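Standby Electricity Use in Student Rooms at Woldemariam House

Project report, Introduction to Energy Systems
Spring term

Summary

This project measured how much electricity is used overnight in student rooms when the people living there are asleep and believe that most things are turned off. Measurements were made in 11 rooms at Woldemariam House, a shared residence close to the campus. Between midnight and 6 a.m. the rooms together used 710 watt-hours on equipment that was in standby or idle. Game consoles left in their quick-start mode and older stereo equipment were the largest users. Phone chargers with no phone attached used very little, even though most residents named them first when asked what wastes electricity. A reminder card left in each room had a small effect. Power strips with a switch had a larger effect in the rooms where the strip could be reached from the bed or desk.

1. Background

Many electrical devices keep drawing power after they have been turned off with a remote control or a soft button. They do this to keep a clock running, to listen for a remote, to stay on the network, or because the power supply has no switch on the wall side. The course reader calls this standby power. It also covers idle power, meaning the power used by a device that is on but doing nothing, such as a computer monitor waiting for a signal.

Standby use per device has dropped over the years as product rules have become stricter. The number of devices has gone up at the same time. A student room is a useful place to study because it is small, it has few outlets, and nearly everything in it is plugged in by one person. The heating, the hallway lights and the shared kitchen are on separate circuits at Woldemariam House, so they did not need to be separated out of our results.

Rent at Woldemariam House includes electricity. Residents do not see a bill. We expected this to matter, and we come back to it in section 5.

2. Questions

We wanted to answer the following.

How much electricity goes to standby and idle use in a normal student room at night?

Which types of equipment are responsible for most of it?

Do residents have a correct idea of which equipment that is?

Does a simple change, either a reminder or a switched power strip, lower the number?

3. Method

3.1 Equipment

We used 2 plug-in energy meters of the type Celisell, borrowed from the department. The meter goes between the wall and the device or power strip and records the energy used in watt-hours. It stores one reading per minute and can be read out with a cable. Readings were collected in Zelar, the logging program used in the lab course, and then moved to a spreadsheet.

Before the project started, both meters were tested on the same desk lamp and then on the same laptop charger. The readings agreed closely on the lamp. On the laptop charger, one meter read slightly lower at very small loads. We did not correct for this, but each room was measured once with each meter so that the error would be spread evenly.

3.2 Measuring in the rooms

Each room was measured on two nights. In the evening the resident moved everything in the room except the refrigerator onto one power strip, and the meter was placed between the strip and the wall. Where the cords were too short for this, we added an extension cord. Ceiling lights are wired in and could not be measured this way, but residents confirmed that they slept with them off.

Only the period from midnight to 6 a.m. was used. Residents wrote down when they went to bed and whether they used anything after midnight. If a laptop or phone was charging during the night, that part was subtracted using the one-minute readings, where the charging curve is easy to recognize. In one room the curve could not be separated from the other loads and that room was measured again.

After the room measurement, each device was measured alone for a few minutes. This gave us a list of standby loads that could be added up and compared with the total.

3.3 Survey

Before the meter was installed, residents filled in a one-page form. It asked them to list the equipment in the room and to rank it from highest to lowest standby use. They did not get to see any readings before handing in the form.

3.4 Changes tested

After the first round, half of the residents who wanted to continue received a printed card with the text "Is everything off?" to place near the door. The other half received a power strip with a lit switch. These rooms were then measured for one more night.

4. Results

The total for all rooms was 710 watt-hours for the six-hour period, using the average of both nights. The rooms were very different from each other. The lowest room had only a phone charger, a lamp and a laptop that was unplugged at night, and its use was hardly above what the meter can detect. The highest room had a console, a television, a stereo receiver and a desktop computer with speakers.

Game consoles in quick-start mode were the largest group. When the same consoles were set to their energy saving mode they dropped almost to zero. None of the residents with a console knew which mode it was in.

Stereo equipment came second. The receivers were all bought used, and they drew nearly as much when silent as when playing at low volume. Televisions used less than we expected, and monitors less again. Small network equipment such as personal routers was a steady load that nobody had put on the survey form as a possible problem.

Phone chargers with nothing attached were at the bottom. On the form they were ranked first more often than any other item.

The reminder card lowered the use in some rooms and made no difference in others. The switched strip worked well when it was on or beside the desk. In rooms where it ended up behind the bed it was not used, and the readings were the same as before.

5. Discussion

The amounts are small for a single room. They become more interesting for a whole building, because standby use continues during the day and through vacations. We did not measure during vacations, and we do not want to multiply our numbers up to a full year without doing so.

Several residents said that they would turn more things off if they paid for the electricity themselves. We cannot test this with our data. A comparison with Nekeneo, the residence across the river where rooms are metered separately, would be a good follow-up project.

The position of the outlets matters more than we had planned for. In most rooms they are low on the wall and end up behind furniture, and the outlets have no switch of their own. Residents therefore plug things in once, when they move in, and leave them until they move out. We think this explains part of the difference between the rooms with reachable strips and the rooms without.

6. Sources of error

The residents knew that they were being measured and may have turned off more than usual. The group was small and everyone in it had volunteered. The meters are less accurate at low loads. Moving all equipment to one strip also changed the room slightly, and in a few cases something that had been unplugged for months was plugged back in by mistake. We removed those devices when we noticed them.

7. Recommendations

Console settings should be part of the welcome information for new residents. The residence could lend out switched power strips, with advice to mount them at desk height. We would not spend time on campaigns about phone chargers.

Appendix: Outlet type
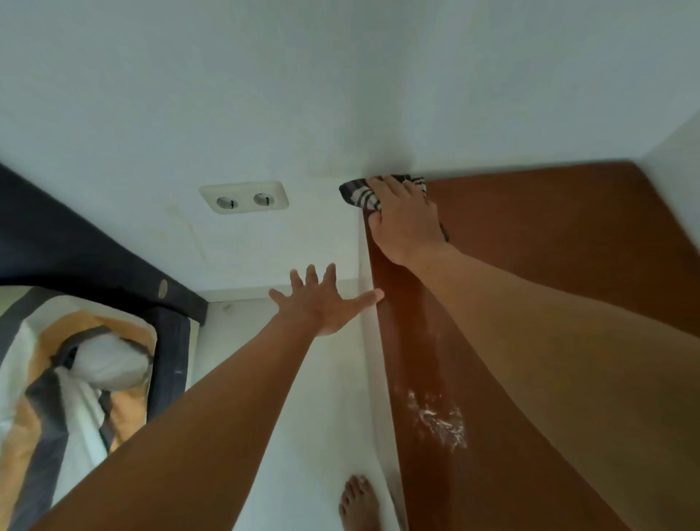

Figure A1. Double wall outlet with round sockets and no switch visible on the plate.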